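Facilities > Equipment planning > Pre-purchase inspection

Pre-Purchase Inspection Checklist: Hand-Held Gripper Stations
Site: Ernandale, second floor
Reading time: 6 min

Inspected by: Hajnalka Major
Comments by: Hajnalka Major (HM), Kristóf Szénási (KS), Mawar Pangaribuan (MP)
Budget holder: Kavitha Fernandes

Scope. The request is to extend the pilot from one station to 7. Each station is one table, one pair of hand-held grippers, one operator chair and the associated cabling. This checklist covers what has to be in order before the purchase request goes to Skavbridge for a firm quote. Software and data storage are under a separate request and are not inspected here.

Ratings: OK / OK with comment / Open / Fail. An Open item does not block the quote. A Fail does.

SECTION A — ROOM AND POWER

A1. Floor area per station measured and marked on plan. OK
Plan revision C. Stations 1 to 5 fit without moving the storage racks. Stations 6 and 7 need the racks out. (HM)

A2. Sufficient wall outlets for the planned load. Open
Two of the planned positions have no outlet within cable reach. Electrician's estimate requested in July, not yet received. Do not budget for floor boxes until we have it. (KS)

A3. No extension leads connected in series. Fail
Found at position 4. Removed during the inspection, but the position stays at Fail until a permanent supply is in. (HM)
Agreed. Please put this in the building budget and not the equipment budget. (MP)

A4. Breaker ratings recorded for each circuit. OK

A5. Exit route clear with all stations occupied. OK with comment
Clear on the plan. Walk it again with chairs pulled out once the racks have moved.

SECTION B — FURNITURE AND STANDS

B1. Table stable under side load. OK
The pilot table was pushed at each corner with a full task set on it. No rocking.

B2. Table height suits seated and standing operators. OK with comment
Fixed height is fine for most of the team. Hermenegildo asked for one adjustable table. The price difference is small on one unit and not small on seven. Recommend one adjustable, six fixed. (HM)
Accepted. (KF)

B3. Stand bases weighted or secured. OK

B4. Stand bases visible to a person walking past. OK with comment
Marking tape to be listed as a consumable. It was left out of the pilot budget and bought on a personal card.

B5. Table corners and edges free of splinters and sharp trim. OK

SECTION C — GRIPPERS

C1. Both units of each pair inspected for cracks at the jaw and the mounting plate. OK

C2. Jaw opens and closes without sticking, 48 cycles by hand. OK with comment
Left unit of the pilot pair is stiffer than the right. Within the supplier's tolerance according to the data sheet. Ask Skavbridge whether matched pairs cost extra. (KS)

C3. Pinch points identified and covered in operator training. OK
The training sheet has one paragraph on this. Enough for the pilot, thin for a group of new operators. Mawar to expand.

C4. Weight acceptable for a full session. Open
We have comfort reports from 11 operators, all on short sessions. No figures for a half day. Do not commit to a shift pattern in the business case until there are some. (MP)

C5. Spare pairs. Open
The draft order has no spares. With seven stations running, one dropped gripper stops one station for the whole repair period. Recommend one spare pair at minimum, two if the price break allows it. (HM)
One. Will review after the first quarter. (KF)

SECTION D — CABLES

D1. Gripper cables long enough for the full reach of the task. OK

D2. Strain relief at the gripper end. OK with comment
Inspect weekly. The first cable on the pilot was replaced after it began dropping out, and the wear was at this end.

D3. Cables on the floor covered or routed away from walkways. Fail
Required before any additional station is installed. Cover strip is priced by length, so the quantity depends on the electrician's answer to A2. Use 169 feet as the planning quantity and adjust. (KS)
That is almost double what I had in the sheet. Corrected. (MP)

D4. Cables labeled at both ends. OK

SECTION E — TASK OBJECTS

E1. Objects light and safe if dropped. OK
Paper cups and a clear plastic cylinder for the stacking set. No glass in any set.

E2. Objects can be replaced from ordinary stock. OK with comment
Cups are easy. The cylinder needs a second source. Devach sells a similar tube but the inside diameter has not been checked against our cups.

E3. Consumables estimated per station. Open
Cups lose their shape with handling. Count usage for one full week before setting a figure.
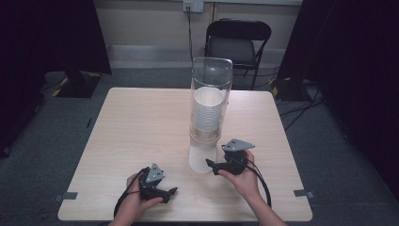 Item E1. Cup stack in the clear cylinder on its white base, one gripper in each hand.

E4. Task set stored off the floor between sessions. OK

E5. Reset procedure written down. OK with comment
It exists, but as a message thread. Move it to the station binder so the cost of printing and lamination can go in with the rest.

SECTION F — SUPPLIER AND COST

F1. Two comparable quotes. Open
Skavbridge has given an indicative price. The second supplier, Győri, quoted for a different gripper with no mounting plate. The two cannot be compared line by line. Ask Győri to requote.

F2. Lead time stated in writing. OK

F3. Warranty covers cable and connector. Open
The Skavbridge wording says "device." Get it confirmed in writing that the cable is part of the device.

F4. Delivery in stages possible. OK
Three stations first, four later — this also moves the rack work out of the first budget period. Preferred by everyone who commented.

F5. Calibration and repair cost per year included in the request. Fail
Only the purchase price is included. Add a yearly line before submission. (KF)

ACTIONS

Electrician's estimate, positions 4 and 6: Kristóf
Cover strip quantity after estimate: Kristóf
Expanded pinch point training: Mawar
Half-day comfort reports: Mawar
Revised quote from Győri: Hajnalka
Cable warranty wording: Hajnalka
Check Devach tube diameter: Hermenegildo Ventura
Yearly cost line: Hajnalka, with Kavitha to review

Status: not released for quote. Three items at Fail (A3, D3, F5). Reinspect those three only; the remaining sections stand unless the station layout changes.

Contact: Equipment Planning, Ernandale site | © Ernandale Facilities | Back to top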